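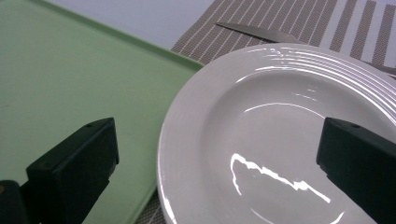

Manteles individuales de fibra: ¿cómo los laváis?

varik571
Miércoles, 17 de febrero de 2010
Hola. Tengo seis individuales trenzados a rayas marrones y blancas, de la marca Demissie. Los uso a diario debajo de platos de loza y las rayas blancas se están poniendo amarillas, sobre todo en el centro. No traían etiqueta de lavado. ¿Lavadora o a mano?

pavcombe
A mano, agua tibia y jabón neutro. Secar en plano, nunca colgados de una pinza porque se deforma la esquina.

lacazuela
Yo los meto en la lavadora a 30 grados, dentro de una funda de almohada y centrifugando a 800. Llevan dos años así y siguen planos.

pavcombe
Depende del material. Si son de papel trenzado, en la lavadora se deshacen. Los de vinilo aguantan. Varik, ¿los tuyos qué son?

varik571
Ni idea. Al tacto parecen algodón, pero algo rígidos.

tomillo1028
Moja una esquina y espera. Si se ablanda, es papel o rafia y solo admite un paño húmedo. Con el algodón no pasa nada, yo lo dejo media hora en bicarbonato.

lacazuela
El bicarbonato a mí no me quitó nada. Lo amarillo del centro suele ser grasa de la base del plato. Mira el anillo sin esmaltar que llevan por debajo, ahí se queda la suciedad y mancha cada vez que pones la mesa.

varik571
Pues he mirado y sí, el anillo está gris en casi todos. Son platos redondos, blanco roto, con relieve en el borde. En los surcos del relieve también se acumula.

tomillo1028
Para los surcos, cepillo de dientes y un poco de vinagre. El estropajo verde no, que raya el brillo.

pavcombe
Para el anillo, lija de agua de 3000 mojada, dos pasadas y aclarar.

lacazuela
Lijar un plato de comer me parece una barbaridad. Con pasta de bicarbonato sale igual.

pavcombe
Acabas de decir que el bicarbonato no quita nada.

lacazuela
De la tela. En loza sí.

varik571
Empiezo por los platos y luego lavo un individual a mano para probar. En Homunau los venden sueltos, por si lo estropeo.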